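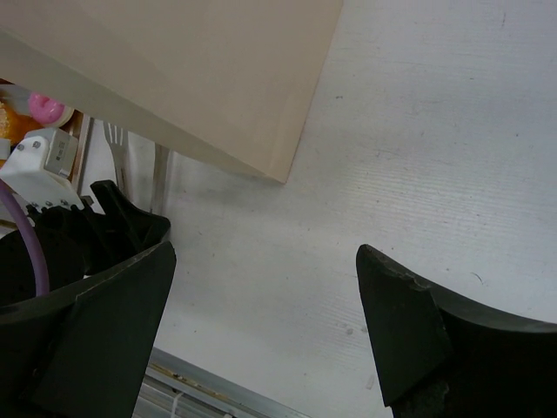 Before any comparison trial is run, the operator must confirm that both grippers under evaluation are in a known mechanical condition. This section describes the inspection, mounting and trial procedure for comparing the Purnora two-finger gripper with the Tenico two-finger gripper on the same arm. Finger wear has a direct effect on results with thin items such as forks and flat panels. A finger with a chipped and frayed inner edge near the tip, as on the right finger in the wrist camera view, is to be entered on the record sheet as "worn" before the first trial. Worn fingers may be used only where the trial is intended to measure the effect of wear.

4.3 Comparing Two Grippers on One Arm

4.3.1 Before You Begin

The following items are required:

Purnora gripper with fingers fitted
Tenico gripper with fingers fitted
Wrist camera and camera bracket
Drernent controller, with the trial program loaded
Standard table items, including utensils, toy food and one flat panel
Record sheet 12

CAUTION: Switch off arm power at the controller before touching the gripper, the bracket or any cable. The stop button alone does not remove power from the tool connector.

4.3.2 Mounting the First Gripper

1. Move the arm to the service position and switch off arm power.

2. Wipe the tool flange with a dry cloth.

3. Seat the gripper on the flange and tighten the mounting screws in a cross pattern.

4. Check every screw on the camera bracket. Replace any screw with a damaged head.

5. Route the cables with enough slack for a full turn of the wrist. No cable may pass between the fingers.

6. Switch on arm power and open the gripper fully.

7. View the wrist camera picture on the controller. Both fingertips must be visible, with a clear view of the table between them.

NOTE: If only one fingertip is visible, loosen the bracket and turn it until both appear. Do not correct the view by changing the crop setting in the software. Results taken with different crop settings cannot be compared.

4.3.3 Running the Trials

1. Place the items at the positions shown on the table plan supplied with the record sheet.

2. Select Compare, then Gripper A, on the controller.

3. Set the approach height to 266 mm and the pause before closing to 500 ms.

4. Start the program. Keep hands outside the marked work area until the arm has returned to the service position.

5. For each attempt, enter one result: held, dropped, or missed. If the item slips but remains in the fingers, enter "held" and add the letter S.

6. Switch off arm power, fit the second gripper as described in 4.3.2, and repeat the trials with Gripper B selected.

NOTE: Attempts on the flat panel are to be run last. A raised panel can hide smaller items from the wrist camera and can cast a shadow over them, and the item finder may then report them as missing. Such reports are not to be counted as gripper faults.

CAUTION: Do not reach under a panel that is held by the gripper. Lower it to the table with the Release Slowly command.

4.3.4 Records

Completed record sheets are to be sent to Maxence Boyer at the Poojary test office. Sheets without a finger condition entry will be returned to the operator. Where a finger is replaced partway through a set, the whole set must be repeated for that gripper.

Replacement of fingers and pads is covered in Section 4.4.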